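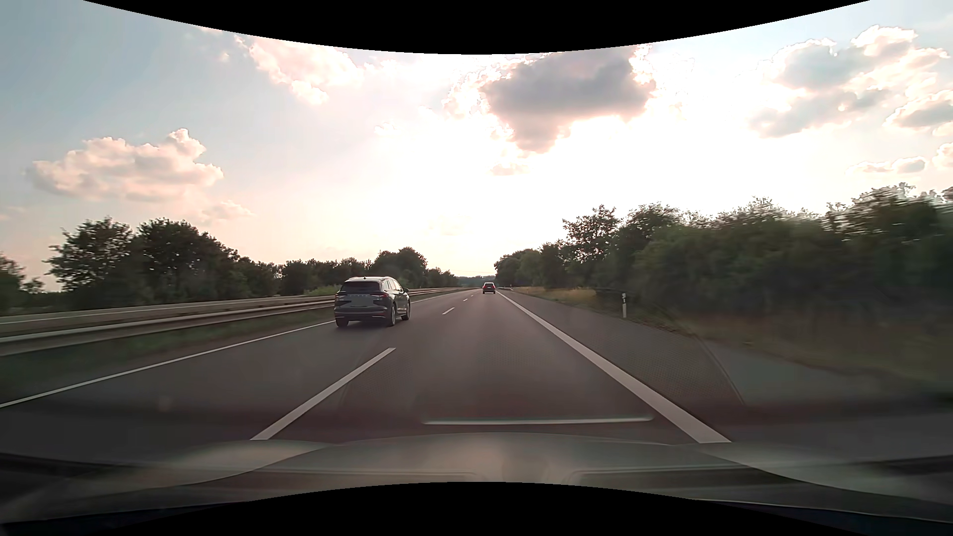

左車線の車が自分より前にいるうちは、そのすぐ右後ろに並んで走り続けるな、とTomás Patrícioからコメントが来ている。前回の表では「隣車線」の欄が一行しかなく、書きようがなかったという。今回は二行に分けた。

高速道路走行 安全点検表(記入済み・コメント付き)
作成日:2018年3月26日
車両:Parnel号車
区間:Sedari~Brerkthorpe
記入:Cadi Price
確認:Hélder Tavares

記号 ○=良 △=要注意 ×=不良 -=該当なし

A 出発前

A-1 タイヤ空気圧(冷間時)……○
A-2 タイヤの溝、側面の傷……△
コメント:左後輪の外側が内側より減っている。5月の定期交換を待たずに、Loboの整備場で一度見てもらう。
A-3 前照灯、尾灯、制動灯、方向指示器……○
A-4 フロントガラスの汚れ、飛び石の傷……○
コメント:内側の曇りを拭き取った。外側だけ拭いて済ませる人が多いので、次回から欄を内と外に分けてほしい。
A-5 ウォッシャー液……×
コメント:ほとんど空。出発前に補充済み。補充した人は量も書くこと。
A-6 ドアミラー、ルームミラーの角度……○
A-7 荷物の固定……○
A-8 三角表示板、反射ベスト、懐中電灯……△
コメント:ベストは2着あるが、1着が荷室の底に入っていた。運転席から手の届く場所に移した。
A-9 オドメーターの記録……○
コメント:前回記入時から277km。

B 本線走行

B-1 右車線の維持(追い越し時以外)……○
コメント:全区間右側通行。追い越しは左車線から行い、終わったら右車線に戻る。
B-2 同じ車線の前の車との間隔……○
コメント:前の車が遠くに小さく見えるくらい空いている時も、測り方は変えない。前の車が通った目印を自分が通るまで、最低2秒。雨の日は倍にする。
B-3 左車線の車が斜め前にいる時……△
コメント:しばらく同じ位置関係で走ってしまった。相手のミラーに自分が映っているかどうかは、こちらからは分からない。アクセルを少し戻して間隔を取る。
B-4 左車線の車が斜め後ろにいる時……○
コメント:ミラーと目視の両方で確認。
B-5 速度……○
コメント:90km/hで一定。下り坂で上がりやすいので、坂の手前で計器を見る。
B-6 車線中央の保持……○
コメント:左の破線に寄る癖があると以前Joaquim Loboに指摘されたが、今回は問題なし。
B-7 視線の配り方……△
コメント:道がまっすぐで車が少ないと、遠くの一点ばかり見てしまう。ミラーを見る間隔が長くなっていた。
B-8 車線変更の合図……○
コメント:合図を出してから確認するのでなく、確認、合図、もう一度確認の順。

C 路面と標示

C-1 舗装のひび、穴、わだち……○
C-2 車線境界の破線の見え方……○
C-3 路肩側の実線の見え方……○
コメント:出口付近だけ薄い箇所があった。道路管理者に連絡する場合は距離標の番号を控えること。走行中に運転者が書き留めないこと。
C-4 落下物……-
C-5 空の明るさ、まぶしさ……△
コメント:白っぽい曇り空でも目が疲れる。サングラスは度の薄いものを使用。

D 到着後

D-1 タイヤの触診(異常な熱)……○
D-2 車体下の漏れ……○
D-3 灯火の再確認……○
D-4 燃料の残量……△
コメント:四分の一を切っていた。次の人のために半分以上入れて返すこと。領収書は書類入れの前側へ。
D-5 エンジンオイルの交換時期……○
コメント:次の交換まで残り1,000km。

再点検が必要な項目

A-2 左後輪の摩耗。担当:Joaquim Lobo。結果はこの表の余白に書き足す。
A-8 ベストの置き場所。移動済み、次回の運転者が確認。
B-3 左車線の車との位置関係。次回の同乗者が見て記入。
B-7 ミラー確認の間隔。同上。

確認者コメント(Hélder Tavares)
B-3とB-7はおそらく同じ原因。単調な区間では速度を一定に保つことに気を取られ、まわりの車が動いていないように感じる。隣の車と速度が揃ってきたら、早めにこちらがずれること。A-5の×は補充済みでも×のまま残しておく。

追記(Clive Kershaw)
B-2の「最低2秒」は乗用車の場合。荷を満載した日は別紙の表を使ってください。別紙は書類入れの後ろ側にあります。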